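Holger Lundgren
A thread about putting your papers and small things in order before you move to another country. I did it two times now, and the second time was much better. 1/14
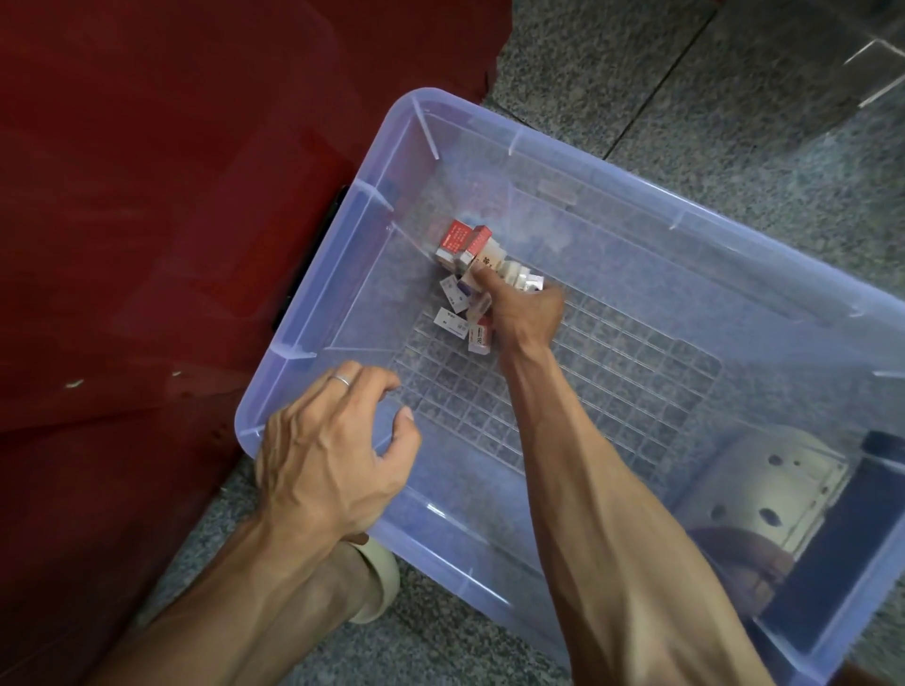

I am not a professional organizer. I work in a bakery supply office and I moved from Sweden to Canada, back to Sweden, and then to Canada again. So please take it as one man's experience. 2/14

The first time, I started with the furniture. This was my mistake. Furniture is easy, you sell it or you ship it. It was the drawers that took all my evenings in March. Every drawer had cables, keys, letters from the bank, and a colour photo of somebody's dog. 3/14

The second time I started with paper. I had one rule: if I can get the same paper again from a website in less than 10 minutes, I do not carry it. Old phone bills, pay slips, manuals for the stove, all went to the recycling. 4/14

Papers I did carry, on my body, on the plane: birth certificate, marriage certificate, diploma, vaccination record, driving record, the letter from my car insurance that says I had no accidents. The last one I forgot the first time and I paid for it a whole year. 5/14

If your documents are not in English or French, have them translated before you go. I used a small office called Clelari. They wanted the originals for a short time, so ask early. 6/14

For shipping I compared two companies. Magnusson wanted 3000 dollars for a shared container. Randero wanted less, but the price did not include the last part from the harbour to the door. Always ask about the last part. 7/14

Make the packing list while you pack, and not the evening after. I wrote mine on the kitchen counter with a pencil, and I had 200 lines at the end. It sounds too much, but customs asked me for a list of goods and I had it ready. 8/14

What I would not ship again: bookshelves, lamps, anything with a plug. The voltage is different and the adapters get warm. I sold my coffee grinder to a neighbour and I still miss it. 9/14

What I would ship again: winter boots that already know your feet, good kitchen knives, the blanket from your grandmother, children's drawings. My daughter chose her own drawings. She kept the ugly ones, and I let her. 10/14

Somebody asked me about storage. I rented a small unit in Tandmont for the things I could not decide about, and I paid about 595 dollars before I came back and gave away nearly everything in it. If you can't decide, take a picture of the thing and wait until next morning. 11/14

Tell your bank, your dentist, your library and your union that you are leaving. The library was the one I forgot. They were very kind about it, but the book was already in a box on the ocean. 12/14

Leave one full day with nothing planned before the flight. I spent mine walking around the neighbourhood and eating cinnamon buns on a bench. My wife cleaned the oven, because she cannot sit still before travelling. 13/14

I will write another thread about the first month after arriving, with the phone plan, the tax number and how to find an apartment when you have no local references. If you have a question about the customs list, write it under this post and I will try to answer in the evening. 14/14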